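Forum Pellow > Robotique > Simulation et apprentissage
Sujet : Textures aléatoires, caméra au poignet : résultats sur 2854 essais

k_rashidi
Posté le 15/01/2019 à 09:12
Bonjour à tous. Je poste les résultats promis sur la randomisation des textures pour la saisie de blocs, tout en simulation. La politique reçoit seulement l'image de la caméra de poignet et l'ouverture de la pince. Pas de profondeur, pas de pose de l'objet.
Deux entraînements, même réseau, même budget. Dans le premier, les blocs ont une couleur unie. Dans le second, on tire pour chaque épisode une texture parmi 500, et on change aussi le sol et l'éclairage. L'évaluation porte sur 2854 essais avec 47 textures jamais vues à l'entraînement.
La version à textures l'emporte nettement, sauf sur un groupe de textures à grain fin où elle hésite avant de fermer. Le code est dans le dépôt Hutapea, branche poignet.

volkan.e
Posté le 15/01/2019 à 09:40
Merci pour le partage. Tu changes la texture, le sol et la lumière en même temps. Comment sais-tu que c'est la texture du bloc qui compte ? Chez nous, l'essentiel du gain venait de l'éclairage.

k_rashidi
Posté le 15/01/2019 à 10:05
Je ne le sais pas encore. L'ablation tourne. Pour situer le problème, je joins une vue de poignet prise dans le groupe difficile.
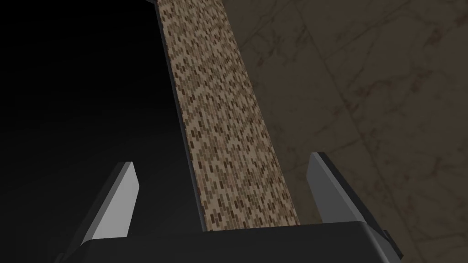

Vue simulée de la caméra de poignet : bloc moucheté beige et brun entre les doigts ouverts, surface carrelée marbrée à droite.

Les mouchetures paraissent plus petites et plus serrées vers le haut du bloc. On redimensionne l'image avant de la passer au réseau, et je pense qu'à cette étape il ne reste presque rien du motif dans cette partie.

hafiz_w
Posté le 15/01/2019 à 10:31
Le redimensionnement est sans doute une partie de l'explication, mais regarde aussi les tons. Le bloc est brun et beige, le carrelage aussi. Côté gauche, il y a une bande sombre sur le flanc du bloc et un fond presque noir derrière. Les deux bords sont peu contrastés, pour des raisons différentes. Je séparerais les essais selon l'écart de couleur entre bloc et sol avant d'accuser le grain.

volkan.e
Posté le 15/01/2019 à 10:48
Pas d'accord sur le bord droit. La face mouchetée et le marbre veiné n'ont pas du tout la même fréquence, un réseau convolutif sépare ça sans difficulté. Le bord gauche, oui, et là on revient à la lumière.

hafiz_w
Posté le 15/01/2019 à 11:02
Il les sépare en pleine résolution. Après réduction, c'est à vérifier.

a.haemmerli
Posté le 15/01/2019 à 11:20
Question de méthode : 2854 essais, mais combien de graines d'entraînement ? On peut avoir un très grand nombre d'essais et un seul réseau. La variance entre graines est souvent plus forte que l'écart entre deux réglages.

k_rashidi
Posté le 15/01/2019 à 11:34
4 graines par condition. L'ordre entre les deux conditions est le même pour les quatre. Pour le groupe à grain fin, en revanche, une des graines n'hésite pas du tout, et je n'ai pas d'explication.

a.haemmerli
Posté le 15/01/2019 à 11:41
Alors il faut donner les résultats par graine, sans moyenne. Avec une graine sur quatre qui se comporte autrement, je ne parlerais pas encore d'un effet du grain.

brian_were
Posté le 15/01/2019 à 13:15
On a rencontré la même hésitation à Komilville en juillet, avec le simulateur Pirnon. Chez nous c'était le filtrage des textures : le mipmapping était désactivé et les motifs fins scintillaient d'une image à l'autre. La politique voyait un mouvement là où il n'y en avait pas. Sur une image fixe on ne voit rien, il faut regarder la séquence. Tu as vérifié ce réglage ?

k_rashidi
Posté le 15/01/2019 à 13:52
Non, j'ai laissé la valeur par défaut. Je regarde ce soir.

volkan.e
Posté le 15/01/2019 à 14:10
Si c'est ça, les essais du groupe difficile sont à refaire, et l'entraînement aussi.

k_rashidi
Posté le 15/01/2019 à 18:27
Le filtrage était bien désactivé. Je relance les deux conditions avec le filtrage actif, puis l'ablation avec lumière fixe. Je publierai les tableaux par graine dans ce fil, avec le tri par écart de couleur proposé par Hafiz.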